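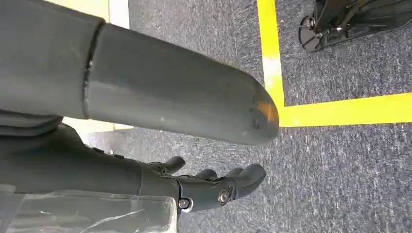
Tatwood Quarterly | Facilities & Fit-out Desk

The grey that goes with everything

By Melaniia Skoryk
Nov 27, 2020

I have spent most of November on my knees, which is where you learn about carpet. Our move into the Lirent building came with 2917 square feet of it, grey with a speckle, and a landlord who spoke of it the way other people speak of a vineyard.

The speckle is the clever bit. A plain grey floor will show you every crumb of every muffin. A speckled one absorbs the muffin into the pattern, and you can go years without finding out. Zwahlen, who supplied the samples, sent a fan of greys with names like Harbour and Overcast, and after two meetings we chose the colour that was already down. I was told this counted as a decision.

Then there was the plastic. Everything that arrives in an office arrives in clear plastic, and everything clear becomes invisible once it hits the floor. I filled 181 bags with the stuff. It crackles when you step on it, clings to your sleeve when you try to get rid of it, and slides out from under a heel with real enthusiasm. Our movers peeled it off desks in one long pull, like people who'd been looking forward to it all week, then left it wherever it fell.

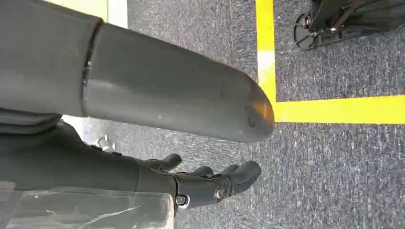

Can you leave the plastic on until everything is in its final spot?
Leave it on for the move itself, then take it off within a day or so. Fold it inward as you go so the grit stays inside, and vacuum before anyone rolls a chair over the spot.

I came to admire low pile, grudgingly. It has no softness to speak of and nobody will ever lie down on it for pleasure, but a loaded trolley crosses it without ploughing a furrow, and you can see a dropped screw if you get your cheek near enough. I recovered a good many that way. One was from a Grarow shelf that had been standing quite happily without it.

The final bill for cleaning came to $3157, a figure I queried and then paid. The landlord dropped by afterward, looked at the floor for a while and asked if we'd had it done yet. 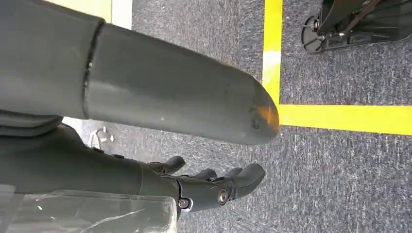 Clear plastic, creased, with low-pile grey beyond it.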